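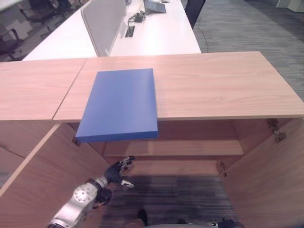 Page 3 of 7

About the Mulau Workshop

Mulau is a shared workshop with up to 40 members. We build and maintain a two-armed humanoid and write the control software it runs. Kuo-hua Fung and Abla Tarawneh started the group; Segundo Lozano joined to take over wiring and power distribution. The code base, Drisetti, is now at build 931. Members contribute what time they have - there is no paid staff.

Our current project is filing. The task is to move flat office folders between a cabinet top and the shelf inside, using both hands, with no fixtures added to the furniture.

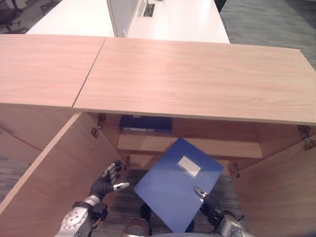
Grasp planning is handled in Drisetti by a module called Mesteo, written by Alcides Cabrera. It generates grasp candidates from the outline of the object and rejects any whose wrist path crosses the cabinet. A folder tilted corner-up, held by the right hand along one side with a fingertip against its front face, is a typical hold. The left hand stays open nearby and is planned separately. Open doors are modeled as fixed panels, hinges included. The planner runs at 30 Hz and the joint controllers run faster, on their own board.

Approach and retreat are logged as separate phases. Base positioning is the part we are least satisfied with, and Eusebio Rengifo is rewriting it. Bench hours are evenings from 6:30. New members start on the simulator.

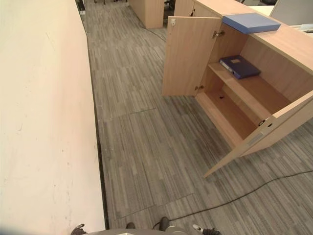 Cabinet with both doors open, one binder on the shelf and a box file on top.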